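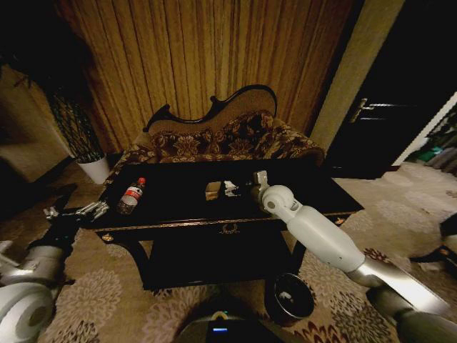

金縁の黒いローテーブルと花柄の長椅子。卓上にはペットボトルと小箱

黒い木のローテーブルと彫刻入りの長椅子、きれいに保つコツを教えてください！

投稿：くろつや
2023-08-11
読了時間 8分
シェア 40　コメント 3

黒くて低い木のテーブルを使っています。縁に金色のラインが入っていて、正面の真ん中に小さな金の飾り、左右の端には丸い金の金具がついているタイプです。後ろに置いているのは背もたれが黒い木の彫刻になった長椅子で、座面は茶色地に大きな花柄。古い喫茶店みたいな組み合わせなんですが、これがもう大好きで、夕方に黄金色のカーテンの前で眺めていると本当にうっとりします！

ただ、好きなだけに悩みも多くて……。

まず、上に物がたまります。水のペットボトル、届いた小物の箱、丸めたティッシュ。ひとつひとつは小さいのに、天板が黒いので白いものがやたらと目立つんです。ゴミ箱は黒くて丸い小さいのをテーブルの右端の下あたり、じゅうたんの上に置いています。すぐ下にあるのに、長椅子の左側に座るとどうしても手が届かず、つい「あとで」とテーブルに置いてしまいます。

次に、ほこりと指の跡。拭いた直後はぴかぴかなのに、翌朝にはもううっすら白い。濡れた布で拭くと今度は筋が残ります。金の縁のところはゴシゴシやっていいのかどうかも怖くて、いつもそこだけ避けていたら、黒と金の境目に細い線みたいに汚れが残るようになりました。

それから長椅子の背もたれの彫刻です。くるくる巻いた曲線が続いていて、右のほうがいちばん高くなっている形なのですが、溝にほこりが入り込みます。綿棒で始めたら半日かかりました。楽しかったけれど毎週は無理です！

あとテーブルの下にもう一段、同じ黒の棚があって、ここが影になっているせいでほとんど忘れられています。物を置くべきか、空けておくべきか。脚がカーブしているので掃除機も入れにくいです。

同じような家具をお使いの方、道具でも順番でも置き方でも何でもいいので教えてください。水のボトルを直接置いていいのかどうかも気になっています。よろしくお願いします！

参考になった 2

金縁びいき

わあ、すてきな組み合わせですね！　うちも黒に金の座卓を長く使っているので、張り切って書きます。長いです、すみません。

拭き方からいきますね。黒い塗りの天板は、いきなり濡れた布でいくと、乗っているほこりを引きずって細かい傷になります。最初は必ず乾いたもの。やわらかい毛のはたきか、着古したTシャツを切った布で、木目の方向というよりとにかく一方向に、奥から手前へすーっと払います。往復させません。これだけで見た目はだいぶ戻ります！

指の跡は、固く絞った布で拭いて、間を置かずに乾いた布で追いかけてください。右手に湿った布、左手に乾いた布を持って、半分ずつ進めるのが私のやり方です。筋が残るのはたいてい水が多いか、途中で乾いてしまっているか。天板全部を濡らしてから乾拭きに戻ると、夏場はもう間に合いません。

布は400円くらいの眼鏡用のもので十分でした。私はVorarという近所の雑貨店で買ったKarrasのクロスを使っていて、これが気持ちいいくらい跡が取れます。でも手元に目の細かい布があるならそれでかまいません。タオル地は毛が落ちて黒い面ではかえって目立つので、やめたほうがいいです。

金の縁は、ゴシゴシはだめです。塗ってあるのか、箔なのか、金属なのかで扱いが全然違うので、わからないうちはいちばん弱いものだと思って扱うのが安心です。乾いたやわらかい筆（化粧用の古いのがとてもいい！）で境目を掃いて、それでも残る汚れは、湿らせて絞った綿棒を転がすように当てます。こするより転がす感じ。研磨剤入りの金属磨きは絶対に使わないでください。私は最初のころ丸い飾りをひとつ磨きすぎて、そこだけ色が薄くなりました。いまでも見るたびに胸がちくっとします。

ボトルは、コースターを敷いてあげてください。常温の水ならまだしも、冷蔵庫から出したものは底に輪ができます。黒い面の白い輪はなかなか手ごわいです。うちは長椅子の生地に合わせて茶色のフェルトを丸く切って置いています。金の縁に近いところには置かず、手前から手のひらひとつぶん内側に。位置が決まると、それ以外の場所に置くのが気持ち悪くなってきて、勝手に片づきます。

彫刻は絵筆です！　平筆ではなく、毛足の長い丸筆の太めのもの。上から下へ、掃除機の吸い口を近くに構えながら溝をなぞると、出てきたほこりをそのまま吸ってくれます。吸い口を木に当てないようにだけ気をつけてください。綿棒は大掃除のときだけにして、ふだんは筆でさっと。音楽を2曲かけているあいだに終わる量で切り上げています。背もたれの真ん中の布の部分を先にやってしまうと、あとから彫刻のほこりが降ってきてやり直しになるので、木が先、布があと、座面が最後です。

参考になった 40

片づけ途中

床に近いところを先に考えたほうがいいと思います。

ゴミ箱が右の下にあるなら、右に座ればいいのでは。うちはそうしました。

それだけだと不親切なので書き足します。左に座りたいなら左の脚の横にもうひとつ置くか、ゴミ箱のほうを長椅子の左のひじのあたりに移してください。黒い小さいのなら目立たないし、足を伸ばしたときに蹴らない位置ならどこでもいいです。

掃除機はあきらめて柄の長いモップにしました。カーブした脚のまわりもするっと入ります。じゅうたんの上は粘着ローラー。これで足りています。

参考になった 3

下の段の住人

棚の話が出ていないので、そこだけ熱く語らせてください！　下の段のあるローテーブルが大好きなんです。

あの段は、置きっぱなしにすると本当に忘れます。影になりますし、座っているとまず目に入りません。かといって完全に空けておくのももったいない。いろいろ試した結果、引き出せる浅いトレーをひとつだけ置くのがいちばんうまくいきました。Drusskaという木のトレーで、色は黒。棚板と同じ色なので、入れてしまうと見た目がほとんど変わりません。

寸法は必ず測ってください。測るのは棚板の幅ではなくて、脚と脚のあいだのいちばん狭いところです。カーブした脚は途中でふくらんでいることがあって、うちは幅40センチのトレーを買って帰ったら、ふくらみに引っかかって入りませんでした。結局ひとまわり小さいのに買い替えて、大きいほうは台所でお盆になっています。これはこれで毎日使っています。

トレーに入れるものは決めておきます。リモコン、眼鏡、開けていない小箱。届いたばかりの箱って、開けるまで置き場所がないからテーブルに残るんですよね。仮の居場所があるだけで、天板がすっとします。反対に、食べものと飲みものは入れません。影の中でこぼすと気づくのがずっとあとになります。

丸めたティッシュは、立つときに必ず持って立つ。これは道具ではどうにもならなくて、習慣でした。テーブルを離れるときに片手が空いていたら何かひとつ連れていく、と自分に言い聞かせています。ひとつでいいんです。ふたつ持とうとすると面倒になってやめてしまうので。

それと、棚の拭き掃除は天板より先にやらないこと。上を払ったほこりが下に落ちてきます。順番は天板、正面の飾りのまわり、脚、棚、じゅうたん。棚の奥は手だと見えないので、布を巻いた定規を差し込んで手前に引いてきます。初めてやったとき、布が灰色になって笑ってしまいました。あの達成感はぜひ味わってほしいです！

カーテンについても少し。ひだの多い長いカーテンが後ろにあると、開け閉めのたびにほこりが舞って、ちょうど長椅子とテーブルに積もります。翌朝白くなるのはそのせいもあるかもしれません。うちではひだに沿って上から下へブラシをかける日を月に一度決めていて、その月の家具の掃除はその日の午後に回しています。11月に入って暖房をつけはじめると乾いてもっと舞うようになるので、その前に一度しっかりやっておくと楽ですよ。掃除の予定はDideckという家事メモに入れていますが、カレンダーに丸をつけるのでも全然いいと思います。

参考になった 2

コメント

くろつや
皆さんありがとうございます！　さっそく化粧筆で金の境目を掃いてみたら、線が半分くらい消えました。うれしすぎて正面の飾りまで一気にやりました。コースターは茶色のフェルト、まねさせてください。

金縁びいき
わあ、よかった！　フェルトは毛羽が黒い面に移ることがあるので、切ったあとに一度ぱんぱんとはたいてから敷いてくださいね。

くろつや
はたいてから敷きます！　脚のあいだも測りました。下のほうがふくらんでいて、棚板の見た目よりずいぶん狭かったです。トレーは週末に寸法のメモを持って見に行ってきます。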